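Tirkberg Supper Club, February meeting
Posted Saturday
By Abbas Mazandarani

I'm doing the minutes again, so you get them my way (sorry, Mirzaei family, I know you like them short!). We got going at 7:10 pm and spent most of the night on the spring community supper. 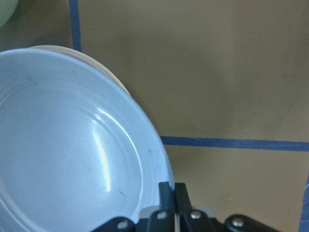 Mirzaei asked straight off whether we could please stop selling tickets at the door, as last year the line went down the steps and people who had paid ahead stood in the cold with everybody else. Lots of nodding. I said I'd hate to turn away walk-ups, and we went back and forth on it for a good while before agreeing to hold 2 tables for them and sell the rest in advance.

Money: we have $1,064 in the account after the hall deposit. Last spring we fed 147 people and came out a little ahead, mostly thanks to the pie auction, which I still think ran too long. I bid on three pies myself and got none of them, so take that how you like.

Menu: lamb stew and the bean stew, same as before, with rice and flatbread. Somebody wanted to try a fish course and it got voted down pretty fast. Pitimard Bakery will do the bread if we order by the first week of the month. I'm calling them.

Hall: Sterov Hall is ours from noon. The big oven is still slow on the left side, so stews go on the right and the bread can warm on the left. Parking in the back lot holds some 95 cars if people park straight, and we all remember the year they didn't! Mirzaei will bring cones.

Plates: we're using the real ones again, everybody was for it. Dish crew needs more hands, and I'd love to have a second shift this time so the first bunch gets to eat while the food is hot.

Music: put off until next time. Two people want the accordion and I'm not getting in the middle of that.

To do before next meeting: me, bread and tickets. Mirzaei, cones and the sign-up sheet. We wrapped up at 8:45 and I locked the side door.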